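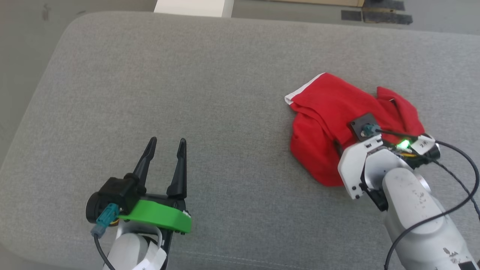

From: Brisa Esquivel
To: two-arm-folding list
Date: Saturday, August 10, 2019
Subject: Re: how many demos before you stop?

Hi Azucena, hi everybody,

Great questions, and I've been meaning to write some of this up anyway, so I'll answer in between your lines. Sorry in advance for the length (I had coffee and the building to myself).

Azucena Montes wrote:
> We're about to start collecting for our own folding setup, two arms,
> shirts and towels to begin with. I read Brisa's note from May where
> she said they had 214 good episodes and were going to keep going.
> How far did you get, and did you see a point where more stopped
> helping?

We're at 1,500 now! The May number was all towels on one table with one operator (me), and the policy we trained on it was lovely on towels and completely lost on anything with a sleeve. So we kept going, but we changed what we were collecting, and I think that mattered more than the count. I can't give you a nice clean curve, because we never trained on, say, half of the new set and compared. I wish we had. If you have the patience for it, please do it and post the plot, I'd love to see it.

> Do you start every episode from the same pose? My colleagues want a
> neat starting layout so the data is "clean."

Oh, please don't! We did that for the first couple of weeks and I'd like those weeks back. When the garment always starts flat with the collar at the top, the model learns a flat garment with the collar at the top. These days I pick the thing up, drop it, and whatever heap it lands in is where the episode starts. Sometimes it's bunched up on the right side and one arm has to do nearly all the early work, finding an edge or a corner to pull on, while the other hangs around over bare cloth with its fingers open. That used to bother me, and I'd wiggle the idle arm into some useful-looking position. Then the policy started wiggling too. Now I leave it parked and open until it has a job to do.

Reds and other strong colors against gray are the easy case, by the way. We have a pile of gray and off-white stuff waiting, and I'm expecting trouble.

> What about failed grasps? Throw the episode out?

Keep it if the operator recovers, drop it if they give up. This is my one strong opinion. A pinch that slips off the hem and then gets redone is some of the best data we have — the policy is going to slip too, and it needs to have seen what comes next. What I do throw out is anything where a second person reached in to help, or where the operator sat there thinking for ages. Long pauses are poison for us. The trained arms would just stop over the cloth and hover, and we spent an embarrassing amount of time looking for a controller bug before Forholm (that's our labeling script, not a person) sorted episodes by idle time and there it was.

> Any hardware gotchas?

Cables, cables, cables. Leave more slack at the wrist than you think you need, and then go through the whole range of motion by hand before you tie anything down. A loop that looks generous with the arm tucked in can come up tight once you reach for the far edge of the table. Watch where the loop hangs, too. If it droops low it can drag over the garment, and then the cable is doing part of your folding for you. I tag the cables by length now, which saves a lot of digging in the drawer when one needs swapping.

Padded or fabric-covered table, definitely. On a bare hard top we kept jamming the fingertips when scooping under a single layer, and the cloth would skate away from us. The soft surface gives a little. Check the cover for wrinkles between sessions though, the grippers will happily grab it.

> How do you split up the operators?

We have 4 people trained and at most 2 on shift. Everybody has a style and you can tell from the trajectories who was driving. I mix people within a day so that one garment type doesn't end up belonging to one person. Cap the sessions. My own last episodes before lunch are always sloppy, and I've started tossing them without looking.

On storage, we went with Cheon for the episode format and so far so good. We looked at Tedisum as well, and Ikero is still using it over at their place, so ask there if you want the other side of it. I can send you our session checklist and the garment sheet if you don't mind my abbreviations.

Two things I'd like to ask back. Are you recording wrist views from both arms, or one overhead camera? And how are you deciding when a fold counts as done? We go by eye and we argue about it every single week.

Brisa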